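Tue 3 May – seam tape and thread tests, repair bench

Carrying on from the last batch. Goal is still the same, find a thread + needle combo for denim repairs that doesn't pop at the crotch seam after a few months.
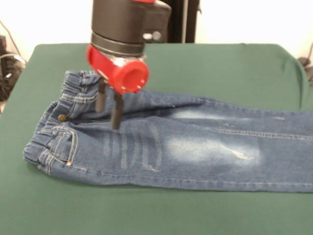 Thread first. Three on the bench now: the Grulorano poly core (the gold one), the Vostia heavy cotton, and the leftover cone with no label that everyone keeps using becuase it's the right color. Please stop using the unlabeled cone on customer jobs until I've finished with it. Snapped by hand twice this morning, no effort at all. Might just be old. Cotton does go off if it sits in the sun and that shelf gets the whole afternoon.

Grulorano: size 16 needle, ran fine on two layers. Skipped at the flat fell where it goes up to four. Slowed right down and turned the wheel by hand over the hump, no skips. Tried again at normal speed with the hump jumper behind the foot, one skip. Tension was where I left it last week, forgot to write down where that was. Writing it down now: a hair under 5 on top, bobbin not touched.

Vostia: looks much better. Matte, sits down into the twill, fades like the old stitching does. Lint everywhere though. Had to clean out the hook area after one leg's worth. Frayed at the needle eye on the size 16, went away when I moved up to the next size. Bigger holes then, obviously, and on thin worn fabric I don't love that.

Possible answer is poly core on the inside seam where nobody looks and cotton for the visible topstitch. More thread changes per job, so more time. Will time it before I suggest it for the price list.

Rub test. Same setup as before, strip of seam clamped over the dowel, weight on the end, canvas strip pulled back and forth. Ran to 2,000 strokes per sample.

Poly core – fuzzy, whole. No broken stitches.
Vostia cotton – first broken stitch at 530, let it go on to the end anyway. Seam still closed but you could pull it open with a fingernail.
Unlabeled – gave up early, didn't note the stroke. Sorry. It was early.

One sample each so don't quote any of this to a customer. Need to do repeats with a fresh canvas strip every time, the canvas was getting shiny by the end and I think that was kinder to whichever thread went last. Poly core went last. So yes, repeat.

Patches. The iron-on backing from Cisard is holding on the flat pieces but lifts at the corners after a warm wash. Rounded the corners on the second piece and it's better. Not perfect. Also pressed that one longer and with more weight, so I changed two things at once, dumb. Next time corners only.

Darning over the backing: rows closer together than I'd been doing them, going with the grain of the twill, not straight up and down. Much softer on the knee. Running over the edge of the hole by a good thumb's width all the way around or it just tears again next to the darn. Saw exactly that on the pair that came back in, neat little darn in the middle and a new hole curving along the side of it.

Hem question from the front counter – can we keep the orginal hem on a shortened leg. Yes. Cut it off, take the leg up, sew it back on, press the seam allowance up and tack it at the side seams. Mark from the inseam. I marked one from the outseam and the two legs came out different, had to redo.

Machine notes: the big one is squeaking at the back end again. Oiled it, ran scrap until it stopped spitting. Wipe the foot before you put anything pale under it. Belt looks ok. Foot pedal is sticking a little on release, haven't opened it up.

Needles are low. Two packs left of the 16s and a lot of the small ones nobody needs for denim. Bent ones go in the jar, NOT back in the case, found one in the case today the hard way.

Order list:
- denim needles, 16 and one size up
- Vostia cotton in the darker gold if they do it, ours reads a bit orange on raw denim
- Mokgethi chalk, the white, the blue doesn't show
- canvas for rub strips
- lint brush, the old one has gone bald

Wash test pieces are in the bag on the hook, keep them out of the scrap bin please. They get another round of washes and then I look at them again in June. Corners of the Cisard patches are numbered on the back in pencil, pencil may wash off, so I've also snipped notches in the edge. Notches match the numbers.

Leaving the machine threaded with poly core, tension as above.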